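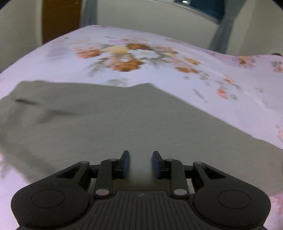
Capítulo 4
La preparación de la flecha: vara, emplumado y punta

Objetivos del capítulo

Al término de este capítulo, el alumno deberá ser capaz de:
— relacionar la rigidez de la vara con la potencia del arco y la longitud de apertura;
— distinguir los tipos de emplumado y justificar su empleo en cada modalidad;
— calcular el adelanto del centro de gravedad de una flecha montada;
— redactar la ficha técnica de un juego de flechas según el modelo del apéndice.

4.1. Introducción

En los capítulos precedentes se ha estudiado el arco como sistema de almacenamiento y cesión de energía. Corresponde ahora examinar el proyectil. La experiencia de las escuelas de tiro muestra que el arquero principiante dedica mucha atención a la elección del arco y muy poca a la de las flechas, de modo que con frecuencia atribuye a defectos de su técnica una dispersión que procede del material. Un arco modesto con flechas bien ajustadas agrupa mejor que un arco de competición con flechas desiguales.

La flecha consta de vara, punta, emplumado y culatín. Cada elemento influye en los demás: una punta más pesada hace que la vara se comporte como si fuera más flexible; un emplumado de mayor superficie estabiliza antes el vuelo, pero aumenta la resistencia del aire; un culatín demasiado apretado en la cuerda altera la salida. Por este motivo, las modificaciones deben hacerse de una en una y anotarse.

A lo largo del capítulo se utilizará como caso de estudio el juego de flechas empleado en el campo de prácticas de Rillivano, cuyas fichas se reproducen en el apéndice. Dicho juego se montó con varas de la serie Trendo y se destina al tiro instintivo y al recorrido de bosque.

4.2. La rigidez estática y la rigidez dinámica

Se denomina rigidez estática a la resistencia que opone la vara a doblarse cuando, apoyada en sus extremos, se suspende de su punto medio un peso conocido. Es una propiedad medible en el banco y es la que figura en las tablas de los fabricantes. Conviene recordar que, en la numeración habitual de las varas de carbono, una cifra menor indica una vara más rígida.

La rigidez dinámica, en cambio, describe el comportamiento de la flecha durante el disparo. Depende de la rigidez estática, pero también de la longitud de la vara, del peso de la punta, de la potencia efectiva del arco y del modo de soltar la cuerda. Dos varas idénticas cortadas a distinta longitud tendrán la misma numeración y un vuelo diferente.

En el arco tradicional, la flecha ha de rodear la ventana en el momento de la salida y recuperar después su línea. Este fenómeno se conoce como paradoja del arquero y se tratará con detalle en el capítulo 6. Baste señalar aquí que, para un arquero diestro, una flecha demasiado rígida tiende a impactar a la izquierda del punto deseado, y una demasiado flexible, a la derecha.

4.3. Materiales de la vara

La madera conserva su vigencia en las modalidades históricas. Exige una selección cuidadosa, pues varas de un mismo lote pueden diferir en peso y rigidez, y requiere protección frente a la humedad. El aluminio ofrece una gran regularidad de fabricación, aunque se deforma con los golpes y debe comprobarse su rectitud con asiduidad. El carbono es ligero y recupera bien su forma, pero puede presentar fisuras de difícil apreciación.

Advertencia de seguridad. Toda vara de carbono debe flexionarse suavemente y examinarse antes de cada sesión. Si se percibe un crujido, una astilla o una grieta, la flecha se retirará de forma definitiva. No se admite la reparación de varas de carbono. 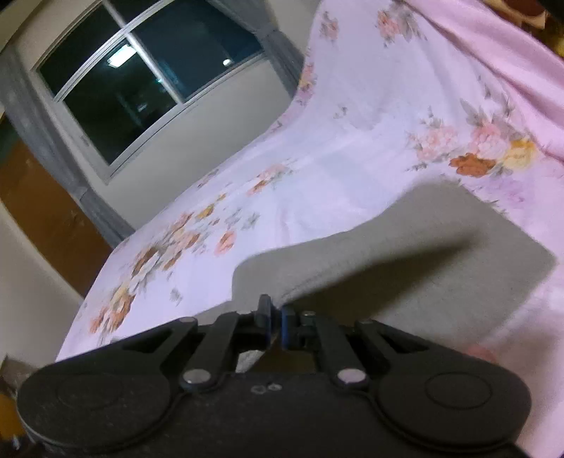 4.4. El emplumado

El emplumado cumple una función correctora: frena la parte posterior de la flecha y obliga a esta a seguir a la punta. Puede ser de pluma natural o de material plástico. La pluma natural cede al rozar la ventana y se prefiere, por tanto, cuando se tira sin reposaflechas elevado. El plástico resiste mejor la lluvia y mantiene su perfil, pero exige un paso limpio.

La colocación helicoidal imprime giro a la flecha y favorece la estabilidad a costa de velocidad. Todas las plumas de una misma flecha deben proceder de la misma ala; la mezcla de plumas de ala derecha e izquierda produce fuerzas opuestas y un vuelo irregular.

En el taller se empleará el emplumador Louro, cuya pinza admite los perfiles recto y helicoidal. El adhesivo se aplicará en una línea fina y continua. Concluido el pegado, se añadirá una gota en cada extremo de la pluma — operación que se omite a menudo y que evita muchos desprendimientos.

4.5. La punta y el centro de gravedad

El centro de gravedad de la flecha montada debe hallarse por delante de su punto medio. Para determinarlo se equilibra la flecha sobre un canto estrecho y se mide la distancia desde el fondo del culatín hasta el punto de equilibrio. A esa distancia se le resta la mitad de la longitud total; la diferencia, dividida por la longitud total y multiplicada por cien, expresa el adelanto en tanto por ciento.

El peso de la punta se expresa en granos. Las puntas Vullov del juego de Rillivano son de 200 granos, valor elevado que proporciona una flecha lenta y muy estable, adecuada para las distancias cortas del recorrido. Al cambiar el peso de la punta deberá comprobarse de nuevo la rigidez dinámica.

4.6. Actividades preparatorias

1. Pese todas las flechas de su juego y anote los valores. Separe las que difieran del peso medio en más de 5 granos.
2. Calcule el adelanto del centro de gravedad de 2 flechas del juego y compare los resultados.
3. Examine el emplumado e indique en la ficha si las plumas son de ala derecha o izquierda.
4. Redacte la ficha técnica completa y consérvela, pues se utilizará en las prácticas del capítulo 5.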